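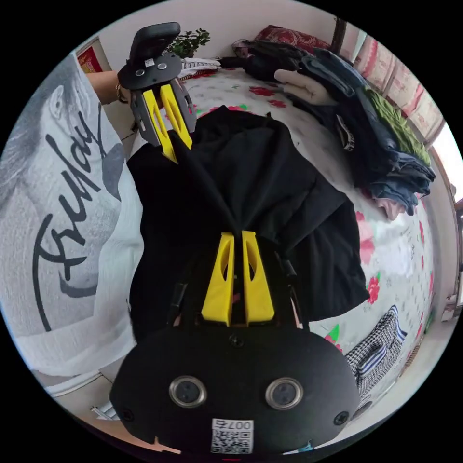

Black cotton going rusty brown, can I bring it back?
Posted by Skimmont

Hello all, I have a closet full of black cotton things that have faded over the years, and a couple have gone a sad brownish color at the cuffs and collar. I wash everything on warm with whatever powder is cheapest, and in June I hang it all out on the line. Is there any saving them, or should I just start shopping? I'm fond of these clothes and would hate to give up on them.

Eduardo Padilla
Oh, I feel for you, I had the same trouble for years! Wash cold, inside out, and dry them in the shade. For the ones already faded, try a black dye made for cotton. Weigh your clothes dry first so you buy enough. My packet did 200 grams and I had to go back for a second one (and the store was closed by then, of course). Keep stirring, and rinse until the water runs clear. Polyester thread won't take the dye, so the seams may show up a bit lighter.
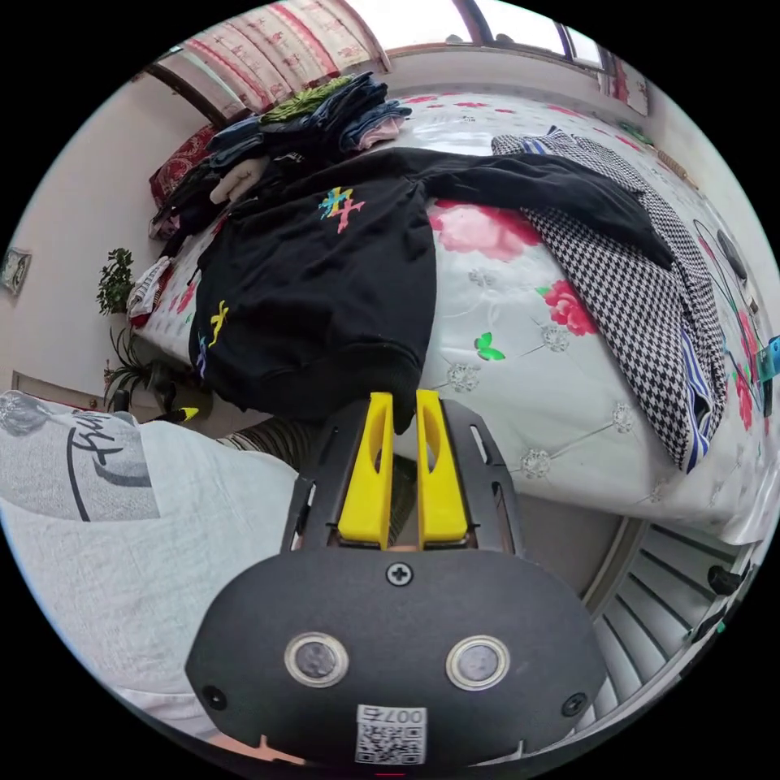
Does vinegar in the rinse set the color?
It won't do much for store-bought cotton, I'm afraid. My grandmother swore by it and I still pour in a splash out of habit, but cold water and less sun did far more for mine.

Lomstead
brown patches at the collar could be bleach, some face creams have it in them. dye goes on uneven over that. try a hidden spot first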